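08/03/2018

Up at six. The rain had stopped but the gutter over the back step was still dripping, so I moved the mat again. Coffee, toast, the end of the apricot jam.

Spent most of the morning on my grandfather's letters. I have been putting it off since February and I told myself I would get through one bundle today, and I did, although it was the thinnest one. They are from the years he worked at the sawmill in Hudum, before the family moved down to the coast. He wrote home every couple of weeks and said almost the same thing each time. The weather, the food, what he was paid, what he was sending. He never once says he is lonely. He does ask for socks in nearly every letter, and I began to wonder whether the socks ever came.

The paper is in better shape than I expected. It is thin and the folds are weak, but the ink has held. A few pages have a brown stain along one side where something leaked on them. I am unfolding each one, leaving it flat under a heavy book overnight, and then putting it in a clear sleeve with the envelope behind it. The envelopes matter because he often didn't date the letters and the postmark is all I have to go on. Two of the postmarks today were too smudged to read even with the magnifier. I put those at the back.
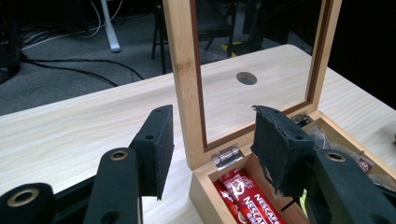 By eleven my eyes were tired, so I made soup and typed up what I had. I am keeping the spelling as he wrote it. He spells the name Milošević three different ways, sometimes twice on the same page. It was the name of the boarding house, and I suppose he only ever heard it spoken. I first typed it correctly everywhere and then went back and undid that. If anyone in the family reads these later they should get what he put down.

One letter was longer than the others and took me most of an hour. It is about a walk he took up to a place called Garkix on a day off. I can't find it on any map I own. He says it was 31 miles there and back, which I don't believe, and that there was a spring at the top so cold it hurt his teeth. He drew a little map in the margin with a line for the road and a cross for the spring. It is the only drawing I have come across so far. I read that one again after lunch.

In the afternoon I went out for more sleeves. The stationery shop was out of the right size and wanted too much for the larger ones, so I took the bus across to Duno and got them there. I bought one pack of 46, an odd number to sell anything in. Also bought lamp bulbs and a new pencil sharpener. The bus back was crowded and I stood the whole way. A boy had a trombone case in the aisle and everyone had to climb over it.

Home by four. My knee was sore from standing. I sat down with it up on the other chair and did the bills, and paid the water, and left the insurance for next week. I need to call them about the premium. They sent a letter saying it would change but the letter didn't say when.

I rang my sister after supper and read her the part about the walk. She said our mother used to talk about the spring when we were small, and that I must have heard it too. I don't remember it at all. She thinks there was a photograph once, with several men standing on rocks, and that it may have gone to our cousins when the house was sold. She is going to ask. She also told me that her furnace is making the noise again and that she is not calling the same people as before. We talked until after eight.

I had meant to start the second bundle tonight, just to see what years it covers, but I only got as far as cutting the string. The top letter starts with the socks again. It is a different pen and his handwriting has gotten smaller, maybe to save paper. I put it under the book with the others and left it.

It is raining again. I brought the mat in. Tomorrow the library opens at nine and I want to look at their old county maps, the big ones in the flat drawers, and see whether anything up there has a name close to the one he used. I should bring a copy of the drawing and leave the letter at home. Need milk and stamps.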